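Is it okay to translate subtitles of an old film for a small screening?

Posted in: Film & Cinema > Subtitles and languages

Hello everybody. I help with a small film club in Taltotura and we want to show a regional drama in September. The film is 90 minutes long and it has no English subtitles, only the original dialogue. I understand the language well, but I have never made subtitles before. In the film, one rose goes from hand to hand between the two families.
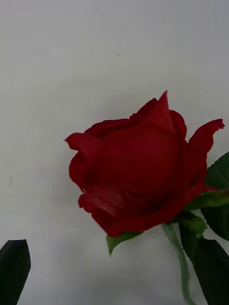
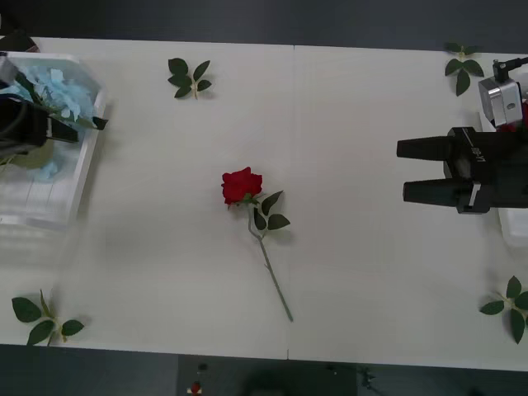
The red rose, close up and with its stem.

My problem is this. The people in the film speak fast, and sometimes two persons speak together. If I write everything, the text is too long and nobody can read it. If I make it shorter, I am afraid I lose the meaning. There are also 10 or more proverbs which do not exist in English. Should I translate them word by word? And do I need permission from the producer for the subtitles, or only for the screening?

Trummer

I make subtitles as a hobby for some years, so I can answer the first part. You must cut. I keep a line on the screen for 7 seconds at the most, and I never use more than two lines. When two persons speak together, choose the one who moves the story forward and start each speaker with a dash if you need both.

For proverbs, I do not translate word by word if the result sounds strange. I look for a simple sentence that has the same feeling. But if another person later makes a joke about the proverb, you have to keep the picture in it, otherwise the joke is lost. Watch the whole film one time before you write the first line. I did not do this with my first film and I had to change the name of an uncle in 10 places.

Viltero

just use the auto translate, it is good enough for a club

Tekulbridge

I would not use the automatic one for a drama, it mixes he and she all the time. About permission: write to the producer and ask for both things in the same letter, the screening and the subtitles. The rules are different from country to country, so please do not trust only a forum. When we asked for our club, the producer sent us an old dialogue list, and it saved me many evenings. Ask if they have one.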